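Assunto: Re: [cozinhas-lista] Bancada em pedra natural vs. compósito - orçamentos

Boa noite a todos,

Respondo por baixo, que a mensagem original já vai longa e cortei o que não interessa.

> Pedimos três orçamentos para a bancada. A Wema propõe mármore
> escuro por 2910 euros, com corte, transporte e montagem. A Famby
> propõe um compósito que, segundo eles, "é igual à pedra mas sem
> os problemas da pedra".

Desconfio sempre de um vendedor que diz "sem os problemas". O compósito tem resina e a resina não gosta de calor. Pousem lá um tacho acabado de sair do lume e depois contem-me. Na minha cozinha anterior tinha um tampo desses, comprado com a mesma conversa, e ao fim de dois invernos havia uma mancha amarelada junto à placa que nunca mais saiu. A garantia excluía "uso inadequado". Uso inadequado era cozinhar.

O que também não quer dizer que o mármore da Wema seja uma pechincha. O mármore é calcário que passou por muito, mas continua a reagir com ácidos. Limão, vinagre, vinho, tomate: fica a marca baça, e não é sujidade, é a superfície comida. Num tampo escuro e polido nota-se mais do que num claro, ao contrário do que se lê por aí.

> O orçamento da Famby é de 2127 euros, mas não percebemos se
> inclui os recortes do lava-loiça e da placa.

Pois não percebem, e aposto que é de propósito. Perguntem por escrito. No meu caso os recortes vinham à parte, os remates vinham à parte, e a deslocação para tirar medidas também, a tal que ao telefone era gratuita. Se somarem 300 euros de extras, a distância para a Wema já encolhe bastante. Peçam ainda a espessura real da chapa. Há quem venda uma chapa fina com o bordo engrossado a colar e a apresente como se fosse maciça.

> A Wema ofereceu um tratamento impermeabilizante "vitalício" por
> mais 199 euros. Vale a pena?

Vitalício de quem? Nenhum impermeabilizante que eu conheça dura a vida de coisa nenhuma. Os de penetração ajudam contra gordura e café, sim senhor, e convém repetir a aplicação de tempos a tempos, coisa que se faz em casa com um pano e uma lata. Contra os ácidos não fazem praticamente nada. Eu não pagava. Se insistirem, peçam a ficha técnica do produto com o nome do fabricante e vejam se a palavra "vitalício" lá aparece.

> Alguém sugeriu o granito da Pastier, que seria eterno. E o
> catálogo diz que as pedras escuras "escondem tudo".

O granito é mais duro e aguenta melhor o limão, isso é verdade. Mas há muita pedra preta vendida como granito que não o é, e algumas são tingidas. Façam o teste com um pano branco e acetona numa amostra, num canto que não se veja. Se o pano sair escuro, já sabem. E uma gota de sumo de limão deixada de um dia para o outro diz mais do que o comercial em meia hora.

Quanto a esconder tudo, esconde migalhas de pão escuro. Farinha, dedadas, calcário da água e pó vêem-se todos, e à luz rasante da manhã vêem-se ainda mais. Os veios disfarçam alguma coisa, conforme o desenho. Peçam para ver a chapa inteira e não o quadradinho da amostra, porque o veio que parece discreto num palmo pode atravessar a bancada de ponta a ponta.

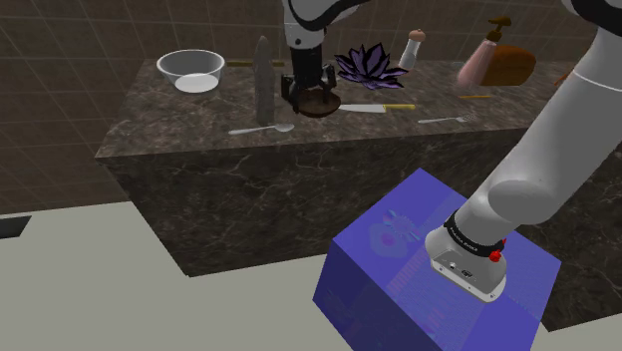
Outra coisa que ninguém vos vai orçamentar é a parede. Se trocarem a bancada e a nova for mais fina do que a velha, fica uma faixa à vista por baixo dos azulejos, e aí ou se arranja um remate ou se arrancam azulejos. Quem monta tampos não assenta azulejo e quem assenta azulejo só pode em outubro. Meçam a altura dos armários antes de assinar seja o que for, e confirmem também se estão nivelados.

> Encontrámos ainda a Thibodeau, que faz tudo pela internet. As
> medidas são tiradas por nós.

Não. Desculpem a secura, mas não. Se as medidas são vossas, o erro também é vosso, e uma chapa cortada não se devolve. As paredes das casas velhas não fazem esquadria - a minha desviava quase dois dedos de um canto ao outro - e só quem lá vai com o molde percebe isso.

Se me perguntassem, pedia à Wema o preço sem o tratamento, à Famby o preço com tudo incluído, e só depois comparava. E antes disso ainda perguntava a mim próprio se o tampo actual precisa mesmo de sair. Um polimento no local custa uma fracção disto e na lista já houve quem ficasse satisfeito, embora eu só tenha lido os relatos escritos na semana seguinte à obra.

Mandem as respostas deles quando as tiverem, de preferência com os anexos abaixo do limite da lista.

Cumprimentos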